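Toy & Prop Design, handout for session 5
Play food: label, shape, place on the table
Sotcombe workshop, 23/04/2021

Bring: felt scraps, needle, thread in at least two colors, the Grisen pattern sheet. If you lost the sheet there's a copy in the folder, p. 267.

1. What makes play food readable

Outline first. Then color. Then label, last. A child across the room gets the outline and the color and nothing else. So a strawberry = red + small + green top. Orange half = rind and segment lines. Don't overdraw it.

Ketchup is the odd one. Plain red bottle shape could be anything (sauce, paint, shampoo). The label does most of the work, and people know the shape of that label before they read a word of it.

2. Soft vs. hard

Felt: fuzzy, forgiving, seams show. Edges fray if you cut the patch and don't finish it, so border stitch all the way round. Follow the contour, don't square off the corners.
Lettering in thread: block capitals, dark on white. Second color for ONE line only. More than that goes muddy at this size.
Hard plastic: shiny, wipes clean, rolls away. Label goes on flat and peels first at the corners. 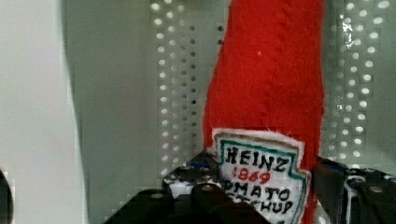 Stitched label: name in black, year in red, green border.
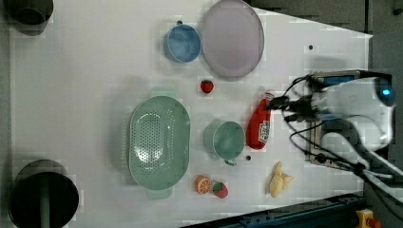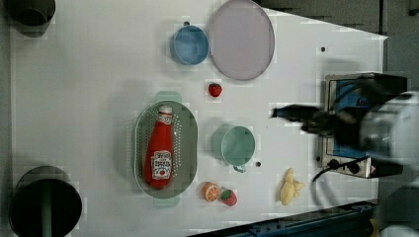
3. Laying out a play table

White or pale top if you have it. Bright pieces show up, kids find them quicker.
Leave gaps. Full table = nobody picks anything up, they just push.
Mix containers and contents. Bowls, plates, cups, colander want something to go in them. Food wants somewhere to go. Sorting starts by itself, you don't need to give instructons.
Keep dishes to soft colors and food to strong ones. Okabe reading covers this, catalog no. 2483, skim the part on contrast and skip the rest.
Small fruit: check against the choke tube before it goes anywhere near under-threes. Every time. Not optional.

4. Colander question from last week

Somebody asked why bother with real-looking holes. Fingers. They poke them, they look through them, they try to post things. Handle tabs also good for two-handed carrying, start wide.

5. For next time

- cut and pin one bottle, front and back panels, leave the base open
- draft the label full size on paper, THEN cut
- border stitch at least one side so we can compare tension
- bring one hard toy of the same food, any condtion

Brikeck felt is fine, the thin stuff is not. Finished pieces due in June, box them with your name on the lid.

Sotcombe Toy & Prop Design | Room 507 | Handouts may be copied for class use | Back to top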